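吉德科姆（Gidcombe）餐边柜使用手册
第7章　碗碟与收纳筐的摆放

柜子装好、门也调平了，终于到了最有意思的一步：往里放东西！竖纹柜门一关，外面清清爽爽，里面怎么安排全看您自己的习惯。本章以左侧柜格为例，右侧做法相同。

7.1　开始之前

1. 将柜门完全打开。门板打开后会占去柜前一块地方，请先把椅子和地垫挪开。
2. 用拧干的软布擦一遍层板和柜底，再用干布擦净。
3. 把准备入柜的碗碟放在手边的台面上，按大小分好。

注意：请勿倚靠或悬挂在打开的柜门上，也不要让孩子拉着门板玩耍。

7.2　放置上层碗具

1. 白瓷碗叠放，靠左放稳。同款的碗叠在一起最省地方，取用也顺手。
2. 每天都用的那只碗单独放，稍微靠前一些。早上盛粥，一伸手就拿到，真的很方便！
3. 碗沿不要超出层板前缘。
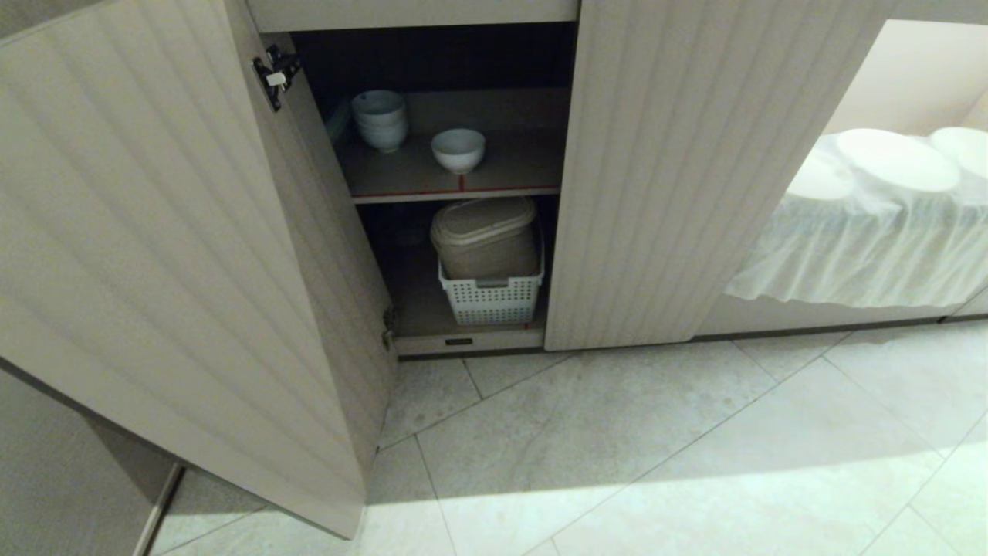 4. 每一叠的高度以能单手平稳取出为宜。叠得太高，拿下面的碗时容易磕碰。
5. 深色角落里适合放不常用的小件，例如酱料碟。我们自己试下来，节日用的餐具放在最里面也很合适，到十月份换季整理时再一起拿出来。

提示：碗底有水时请先晾干再入柜。层板是浅木色的，水渍留久了会比较显眼。

7.3　放置下层收纳筐

1. 将带方孔的白色塑料筐平放在柜底，长边与柜门平行或垂直均可，以关门不碰为准。
2. 带盖的收纳盒可以直接立在筐里。盒子比筐高也没关系，只要上方与层板之间留得出手的位置。
3. 需要取盒子时，连筐一起往外拉，里面的零碎就都跟着出来了。这个办法我们特别喜欢，蹲在柜前翻找的时间一下子省了许多！
4. 放回后检查筐的前沿，确认没有压住柜底前缘的部件。

注意：拉出收纳筐时请双手托住底部，较重的罐头和瓶子不要全部堆在同一侧。

7.4　检查层板

层板前缘有一条红色细线，很好认。摆放完毕后，请蹲下来，从下往上看一眼这条线：线应当平直，中间没有下弯。

1. 用手掌轻按层板前缘的左、中、右，应无晃动。
2. 如有晃动，先取下全部碗具，再将2个前侧层板托按紧。
3. 重新放上碗具，再看一次红线。
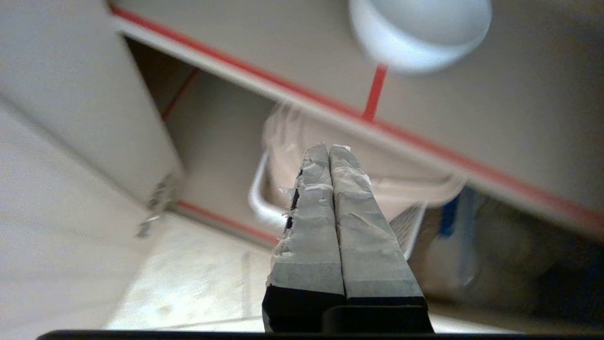
4. 若红线仍有倾斜，请对照第13页重新安装层板，期间不要在上面放置任何物品。

小心：切勿在层板上有瓷器的情况下敲击或抽动层板。

7.5　关门与日常整理

1. 缓慢合上柜门，听到轻响即可，不必用力推。
2. 如果门合不严，多半是筐或盒盖顶住了，往里挪一点再试。
3. 竖纹门板的凹槽容易积灰，用软毛刷顺着纹路从上往下刷，很快就能刷完。
4. 铰链处请勿喷洒清洁剂，用干布擦拭。

层板和收纳筐如需另配，请向Cirdale门店报配件号235，并说明是左柜格还是右柜格。

本章修订日期：2026年7月30日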